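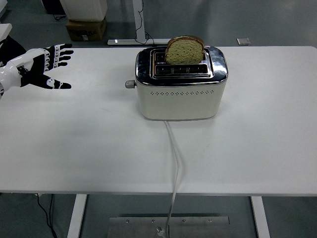

Abb. 1: Aufgabe "Toaster", Kopfkamera. Hand geöffnet links vom Gerät, Brotscheibe im hinteren Schlitz.

Hallness-Toaster: Datensatz und Auswertung zur Kontaktvorhersage aus der Kopfkamera

12 Jul 2019 - Despina Ivanov, Kobe Vermeulen

Wir verwenden Cookies, um die Nutzung dieser Seite auszuwerten. Einstellungen ändern | Akzeptieren

## Inhalt

Der Datensatz enthält 254 teleoperierte Episoden an einem Zwei-Schlitz-Toaster. Untersucht wird, ob sich der Kontaktpunkt einer mehrfingrigen Hand bereits in der Annäherungsphase aus dem Kamerabild vorhersagen lässt, ohne Kraft- oder Tastsensorik. Die Referenzmethode (`guthrie`) sagt pro Bild eine Verteilung über Kontaktpunkte auf der Geräteoberfläche voraus und gibt zusätzlich einen Wert für die verbleibende Unsicherheit aus.

Aufteilung:

- Training: 188 Episoden
- Test: 66 Episoden, davon 40 mit veränderter Startposition der Hand

Die Aufteilung erfolgte nach Aufnahmeblöcken. Aufeinanderfolgende Episoden sind sich sehr ähnlich, eine zufällige Aufteilung liefert deshalb zu gute Werte und sollte nicht verwendet werden.

## Aufbau

Weißer Tisch mit matter Platte, Toaster im hinteren Bereich, Schlitze quer zur Blickrichtung. Der Drehknopf zeigt nach links, zur Hand. Das Netzkabel läuft über die vordere Tischkante nach unten. Es ist in der Segmentierung eine eigene Klasse (`cord`), weil frühe Modelle es mit einem Finger verwechselt haben.

Die verchromte Oberseite spiegelt die Umgebung. Tiefenwerte sind dort unbrauchbar und in `depth_mask` auf 0 gesetzt.

## Annotation

Jede Episode ist in Phasen unterteilt: `idle`, `approach`, `contact`, `retreat`. Als `approach` gilt jedes Bild ab der ersten gerichteten Bewegung bis zum letzten Bild ohne Berührung. Den Phasenwechsel haben Refugio Escobedo und Nga Tiêu unabhängig voneinander gesetzt; bei Abweichungen gilt der frühere Zeitpunkt.
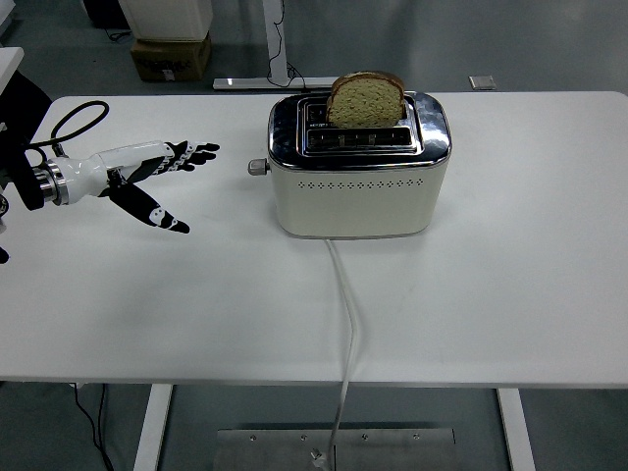
Abb. 2: Fingerspitzen etwa eine Handbreite vom Knopf entfernt, Öffnung zwischen Daumen und Fingern zum Gerät gerichtet.

Stellungen wie in Abb. 2 sind für die Vorhersage der schwierigste Fall. Knopf und Gehäusekante liegen aus Sicht der Kopfkamera dicht beieinander, und die Handöffnung passt zu beiden Zielen. `guthrie` verteilt die Wahrscheinlichkeit hier meist auf zwei Maxima. Eine Mittelung über beide ist nicht sinnvoll, sie ergibt einen Punkt, der zu keinem der Ziele gehört.

## Ergebnisse

Auf dem Testteil trifft `guthrie` den Zielbereich in 51 von 66 Episoden, ausgewertet am letzten `approach`-Bild. Bei veränderter Startposition sind es 27 von 40. Der Unsicherheitswert trennt Treffer und Fehler im Standardfall brauchbar, bei veränderter Startposition nur schwach - die Ursache ist noch offen.

## Einschränkungen

- Ein Gerät, ein Tisch, ein Raum. Übertragbarkeit auf andere Toaster wurde nicht geprüft.
- Der Bräunungsgrad des Brots ist nicht annotiert.
- Kameraparameter wurden im Juni neu bestimmt. Episoden bis einschließlich Nr. 125 verwenden `calib_a.yaml`, alle späteren `calib_b.yaml`.

## Kontakt

Fragen zur Annotation an Tamara Marinescu, Fehlermeldungen bitte mit Episodennummer und Bildindex.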